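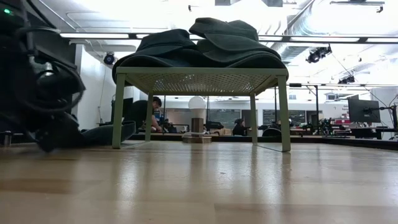
Re: [sindside-arms] Anyone running the Skikivden two-arm kit on soft goods?

February
Posted by a list member, Mornorbridge
4 min read

> Hi all, we do small-batch embroidery and I spend way too much of my week picking caps up, turning them the right way, and setting them down in a row. I've been looking at the Skikivden kit, the one with two arms and the wrist cameras. The dealer wants $1,761 for the pair with grippers, and the support plan is extra. Their sales page is all blocks and cups. Has anybody tried it on cloth? Hats especially. I don't need fast, I need it to not chew up the brims. Also, is the support plan worth paying for, or does everyone just ask here?

Okay, I can help with this one! We've had the kit long enough for me to have opinions, and caps are what we've been doing with it, so your timing is great. Sorry in advance for the length.

Short version: yes, it'll do caps, no, it won't do them out of the box, and you should budget more time for teaching it than the sales page lets on.

Setup first. The arms went together in an afternoon (the manual skips the cable routing completely, so look at the cable photos in the list archive before you tighten anything). Leave yourself more slack at the shoulder than looks right. I had mine too snug and the left arm kept faulting whenever it reached across, and I blamed the power supply for two whole days before I figured it out. Calibration is a wizard and it's fine. It asks you to redo it if you move the base, and it means it.

Now the caps. A block is the same block every time, but a baseball cap can land on its crown, on its side, or flopped over so flat you'd hardly call it a cap. Ours sit out on a wood tabletop in whatever shape they land, and the arms have to sort that out. 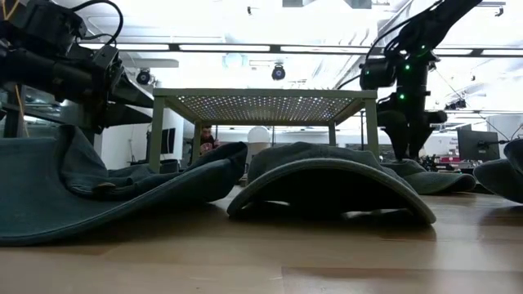

Dark teal caps on the tabletop, with the right gripper down close to one of them.

The brim is your friend. It's the only stiff part, so that's what we taught it to go for first. Grabbing the crown sounds gentler, but the soft panels fold up in the fingers and then you don't know what you've got. I recorded 5 demos to begin with, feeling very clever, and it was hopeless — it would drift over to a cap and just sort of hover. At 300 it started being something I'd leave running while I did other stuff in the same room. I would not leave the building. Flat, crumpled caps are still the worst, and I mostly shape those by hand before I start.

Mix your colors when you record, by the way. We did a long stretch with only dark ones and then it was lost on anything washed or faded. Adding some grey denim caps to the demos cleared up most of that.

On chewing up the brims: I haven't had one ruined. The default grip force is too high for hats, though, so go into the gripper settings and bring it down before you do anything else, then creep back up until it stops dropping them. The finger pads are plain black and they do pick up scuffs, so look them over now and then if you're doing customer stock. If I were handling white caps I'd want fabric covers on them.

The wrist cameras are what sold me. The overhead view is okay for finding a cap, but once the arm is in close it blocks its own view, and the wrist one still gets you all the way down to the weave.

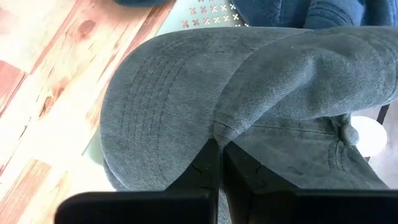 I also use that view when I'm going back through bad runs, and it saves me a ton of guessing. You can step through the recording and see which part of the cap ended up between the fingers. The playback tool is clunky (no keyboard shortcuts, why) but it's there and it works.

Support plan: I paid for it and I wouldn't again. They were polite and answered every time, but both my answers were already in the archive here. If you've never set up an arm before, maybe get it for the first stretch and let it lapse.

Would I buy the kit again at $1,761? For caps, at small-batch volume, with somebody around who likes fiddling — yeah, I would. If you want to unbox it and have hats in a row by Tuesday, no.

Happy to send you my gripper settings file if you want a starting point, just reply off-list and tell me which firmware you end up with. The older one reads the force numbers differently.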